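**Transcribing the Stindcombe rain cards: a thread**

1/ I've finished typing up the rain cards from Stindcombe. A few people asked how it was done and what's in them, so I'll put it all in one place.

2/ The cards are from a farm gauge on the Ogundipe place, on the road out to Greltovville. One card per day, filled in at 9 am. They were kept in a biscuit tin and then a shoebox, and the shoebox had a mouse in it at some stage.

3/ There were 2,335 cards. I typed up 2,276. The rest were duplicates or had been chewed past reading.

4/ Of the ones I could read, 1,728 say nil. It's a dry district. You can go through a whole bundle and write nil, nil, nil until lunch.

5/ Each card has the date, the amount, the wind direction and a line for remarks. Most days the remarks line is empty. Sometimes it says "hot".

6/ Amounts are in points. A hundred points to the inch, so one point is 0.254 mm. I typed in the points exactly as written and did the millimetres in a separate column. If you convert as you go, you can't check your work later without doing it backwards.

7/ A reading taken at 9 am covers the 24 hours before it. So rain that fell on a Tuesday-type afternoon, if I can put it that way, is on the next day's card. Anybody comparing these with a diary needs to shift by a day.

8/ Correction to 7: scrap the bit about the afternoon being a type. I mean any afternoon. The shift by a day still stands.

9/ Nil and blank are different. Nil means someone walked out, looked in the gauge and found nothing. Blank means we don't know. I left blanks blank. Please don't fill them with zeros if you use the file.

10/ There's also "tr", for trace. Too little to measure. I kept it as text and counted it as zero in the monthly totals, but not as a nil day.

11/ Gaps of two or three days turn up at shearing and in the school holidays. The next card usually has a larger figure with a bracket beside it, which I take to mean the gauge was emptied once for the lot. Those are flagged in the file as accumulated.

12/ A few brackets are missing where there clearly should be one. I've flagged those as "possibly accumulated" and left the number alone.

13/ The handwriting changes twice. The first hand is small and upright. The second is in blue biro and does a seven with a bar through it. The third writes ones and sevens almost the same, and that hand took me longer than the other two put together.

14/ For the third hand I made a sheet of every one and seven I was sure of, mostly from the dates, and compared against that. Dates are handy because you know what they have to be.

15/ The software was Zosuno, the free version. It wanted to turn every card date into the American order, and I only noticed after the first bundle. Set your date format before you type anything. I had to redo that bundle from the start.

16/ The remarks I liked, as written:

"Frost. Tank tap split."
"Dust from W, lamps on at 3."
"Good soaking. Frogs."
"Gauge full of ants."
"Rain at Greltovville, none here."

That last one, or something close to it, comes up a lot. There was some feeling about Greltovville getting the rain.

17/ Checking took nearly as long as typing. I printed the file in big type and read it against the cards a month at a time, with a ruler under the line. Reading aloud works better if you have a second person. I didn't, so I recorded myself reading the cards and played it back while I followed along on the printout. 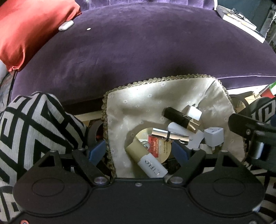
*by Stindcombe Rain Cards · Mar 14, 2024*

18/ Playing it back through earbuds was easier than through the laptop. I could slow it down and hear the decimal places properly, and go over a run of figures without waking the house. I need glasses for the printout now, even in big type.

19/ The recordings turned up mistakes I'd never have seen by eye. Mostly doubled rows and one month where I'd skipped a card and everything after it was a day out.

20/ One reading I still can't settle. It's a November card and it says either 90 or 40 points. The top of the first figure is under a tea ring. If it's 90, that's 22.9 mm, a decent fall for there.

21/ The wind is given as SW and the remark says "creek up a bit". I lean to 90 on the strength of the creek. It's in the file as 90 with a query beside it. If anyone has a diary from out that way, I'd like to know.

22/ Wind directions I've typed but not checked a second time. Treat them with care. One of the three writers put down nothing but W for most of a winter, which might be right or might be habit.

23/ I haven't tried to join these cards to any official record. The gauge was moved at least once (a remark says "gauge shifted to house paddock, tree too big"), and nothing on the cards says how the two spots compared. I'd treat before and after the shift as two separate sets.

24/ To the person who asked whether it shows the place getting drier: I don't think it can tell you. It's just over six years' worth of days, with holes in it. You can see that one winter was poor and the next was better.

25/ The cards themselves are back in order by date, in flat archive boxes, tied in months with cotton tape. No rubber bands. The old ones had gone hard and stuck to the edges, and getting them off was the slowest job of the lot.

26/ If you've got a box like this at home: number the cards lightly in pencil on the back before you move anything. I didn't for the first bundle and I dropped it.

27/ The file is a plain CSV. Columns are date, points, mm, flag, wind, remarks, hand. "Hand" is 1, 2 or 3 for the writer. Message me and I'll send it over. Corrections welcome, especially to the sevens.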